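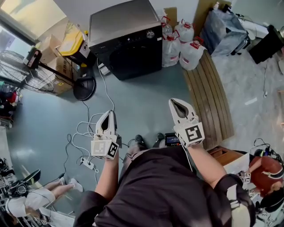
Both hands full, in the room with the blue-green floor.

Open day at the Ghasemi paper mill, Gutbridge
Posted 05/01/2019

I have wanted to see a working paper mill for a long time, and when my friend Hakim Goh wrote me that Ghasemi opens its doors to visitors in spring, I bought the train ticket the same evening. From Nevmont the train takes two hours with one change. The change is short, so I recommend to sit near the front. From Gutbridge station you follow the river path until you smell wet cardboard. I say this with affection. It is a smell I know from my childhood, when my uncle soaked old newspapers for the garden.

The mill is smaller than I expected. There is a long brick building by the water, a newer hall behind it, and a yard with pallets where the visitors leave their bicycles. At the gate they give you a sticker with the hour of your tour. Ours was the first group after lunch and there were 15 of us, among them a school teacher who asked very good questions and a man who wanted to know only about toilet paper. Ghasemi does not make toilet paper.

Our guide was Hidayah Sopacua. She works normally in the sorting room and she speaks quickly, but she repeated everything gladly. She started with the raw material. I had believed that good paper is made from trees, and of course much of it is, but this mill uses mostly cotton. It comes in bales, as short fibers that are left over after spinning, and it looks like dirty snow. We were allowed to pull some out and rub it between the fingers.

Next comes the beater. It is a large oval bath in which the pulp goes round and round under a heavy roll with metal bars. It was very loud and we had to stand close to hear the explanation. What I understood is this: the longer you beat the cotton, the harder and more transparent the sheet will be. Beat it a short time and you get something soft, like blotting paper. The man at the beater takes a little pulp in a glass jar with water, shakes it and holds it against the window. He does have instruments for this, in a cupboard, and he showed us the cupboard.

The part I liked most was the hand-made room, in the old building. Ghasemi still makes one paper by hand, called Mekeo, a heavy sheet for watercolor with four rough edges. The papermaker dips the mold into the vat, lifts it flat, and gives it a small shake to the front and to the side while the water runs away. Then the sheet is turned over on a felt. It looks very easy. Visitors could try with a small mold, and my first sheet had a hole as big as a coin. Hakim made a nice one at the first attempt and spoke of it during the rest of the day.

The sheets go into a press and then upstairs to the loft, where they hang over ropes. The loft has wooden shutters along both walls, and someone opens or closes them according to the weather. In July a sheet can be dry by the next morning. In winter it needs up to 31 days, we were told, and I wrote this down twice because I thought I had misheard. The stairs to the loft are steep, and people with bad knees may prefer to wait below, where there is a bench and coffee.

In the sorting room we saw how each sheet is held against the light to find knots and small hairs. The rejected ones are not thrown away, they go back to the beater. Some with only light faults are sold by weight in the shop, and these I bought, together with a small block of Mekeo which was much more expensive than I had planned.

Practical information. The tour is free but you must reserve by telephone, the web page does not work for this. Wear shoes which may become wet. The canteen had lentil soup, bread and a plum cake, and they accept only cash. Photos are allowed except in the office. The last train with a good connection to Nevmont leaves at an early hour of the evening, so we missed the film about the flood, which is shown after the final tour. Hakim wants to go again for the film. I would like to make one sheet without a hole.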